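Mellstead Handling Corpus

The Mellstead Handling Corpus is a collection of recorded manipulation examples used to train robot control policies by imitation. It was assembled at a workshop in Mellstead by the automation firm Shek, with a second recording site opened later at Flunbridge. The corpus covers the picking up, turning and setting down of small household and workshop objects, most of them handled at floor level. It is used mainly for work on grasping thin or reflective items.

Background

Before the corpus was begun, Shek trained its grasping software on simulated scenes. Policies trained this way performed adequately on blocks and cylinders but failed often on flat objects, where the fingertips must pass close to the supporting surface. Simulated contact with soft or fibrous flooring was also found to be a poor guide to real contact. The firm decided to record demonstrations on physical hardware and to keep simulation for early testing only.

The first release contained 856 demonstrations. A later release, which added the Flunbridge recordings, brought the total to 2000.

Collection method

Each demonstration is produced by teleoperation. An operator moves a hand controller, and the robot follows with a short delay. Joint positions, finger positions and motor currents are logged together with video from a small camera mounted at the wrist. The wrist view was chosen as the main image source because it keeps the fingertips and the target close together throughout the approach. Its chief drawback is occlusion — the hand often hides part of the object at the moment of contact.
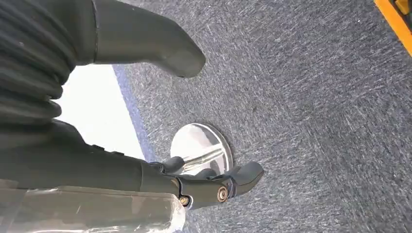
Operators work in sessions of 130 minutes, including breaks. Objects are placed by hand between attempts, and their position and orientation are varied according to a printed schedule. An attempt ends when the object has been released at the target location or when the operator gives up. Failed attempts are kept and labeled as such. In the first release they were stored in a separate archive, which made them awkward to use in training; the second release places them alongside the successful ones.

Flooring and reflective objects

Seven floor coverings are used in rotation. Carpet was included at the request of the Mellstead operators, who had noticed that fingertips tended to catch in the pile during low approaches. Motor current traces from carpet recordings show a rise before the object is touched, and early policies mistook this rise for a completed grasp.

Polished metal presents a different problem. The appearance of a mirror-like surface changes with the position of the hand, and dark parts of the gripper may show up in it as bands or patches. No attempt is made to remove reflections from the video. Lighting is left unchanged within a session but differs between sessions.

Labeling

Recordings are divided into approach, contact, lift, transport and release. Boundaries are first proposed by a script that reads finger position and motor current, then corrected by a reviewer. The contact boundary requires the most correction, especially for flat objects, where one finger may touch well before the other. Recordings with missing camera data are withdrawn, though short gaps in the current log are accepted and marked.

Use

The corpus has been used to train the grasping module of Mondton, a mobile tidying platform also developed by Shek. Mondton uses a slower approach speed than the one found in most demonstrations, and its training data is resampled to match. The Flunbridge recordings are normally held out for testing.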